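Notebook – greenhouse and growing beds, Kirnico site

Carried over from the last entry: the seed potatoes are chitting in the back room and can wait. The worm bins came through March with no losses that I can find. The long bin on the north wall is slow, and I have stopped feeding it melon rind until it catches up. Whoever put in the citrus, please don't. It sits on top for weeks and draws fruit flies.

Compost delivery from Skukard came a day early. I had them tip it by the gate because the ramp was still blocked. It looks screened, fine enough for the beds, but it smells a little of ammonia and I don't want to put seedlings straight into it. Plan is to turn it twice and let it sit under the tarp.
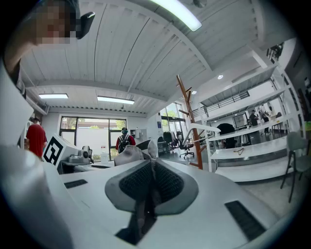 Sernness, May 5, 2021

Started at the hoop house. Overnight low inside was 4 degrees C by the max/min thermometer, which is colder than I wanted with the tomatoes already on the bench. No leaf damage that I could see at seven. Two trays of basil had gone limp, so I moved them to the packing room and watered from below. If they haven't stood up by tomorrow they go in the bin and we sow again.

The roll-up side on the west is still not closing to the ground. The Ammann crank turns but the pipe rides up at the far end. I lifted the plastic off and found the clip had slid. Put it back and added a second clip next to it. Closed it and opened it a few times and it sat flat. Check again after the first real wind.

Lettuce, bed by bed:

Bed 1. Ready to cut. Slugs on the outer leaves along the path side. Laid boards down to trap them, to be lifted every morning.

Bed 2. Thin at the far end where the drip line was plugged. Flushed the line and got brown water for a while, then clear. I think the filter screen has a tear. New screen is on the order list.

Bed 3. Bolting already. Pull it and put bush beans in.

Bed 4. Sown late, coming up evenly. Nothing to do.

Seedling count for the spring sale, done with Valter Tveit after lunch: 1,408 plugs that I would be willing to hand to a customer. That includes the kale, which is leggy but will grow out of it if people plant it deep. It does not include the peppers. The peppers are too small and I would like them held back to the second sale. Valter thinks we should sell them cheap as they are. We left it there.

Germination on the new pepper seed was 67 percent, against the older packet, where nearly every cell came up. Same mix, same heat mat, same tray type. The only difference I can think of is that the new seed sat in the truck over a weekend. Going to repeat with a fresh packet before I write to the supplier.

Mix trial. We are trying to get peat out of the potting mix altogether. Current version is compost, coir and coarse sand with a bit of rock dust. It drains well but it dries from the top and fools people into watering too much – the bottom half of the cell is still damp when the surface looks like dust. Asked everybody to pick up the tray and judge by weight. I put a dry tray and a wet tray at the end of the bench so people can get the feel of it. Please leave both of them there.

Fish tank water went to the beans as usual. The pump is noisier than last week. I took the strainer off and cleaned it, no change. Might be the impeller. Spare is in the gray cabinet, lower shelf, behind the hose fittings.

To do before the weekend, in whatever order works:

– Turn the Skukard pile and take its temperature in the middle, not at the edge. Write the reading on the board by the door with your initials.

– Harden off the cabbage. Out in the morning, back in by five, and fleece over them if the sky is clear.

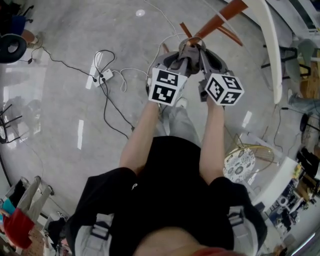
– Pull bed 3 and rake it level. Roots and all can go to the worms, but chop them first. Save the string.

– Order filter screens, plant labels and another roll of drip tape. Check the size on the old tape before ordering, we got the wrong one last time.

– Wash the used trays. The soft brush is better than the stiff one, which scratches them up.

– Sharpen the lettuce knives. One is missing and may be in somebody's apron.

Rain is forecast for tonight. Vents closed at six, west side down, basil still limp.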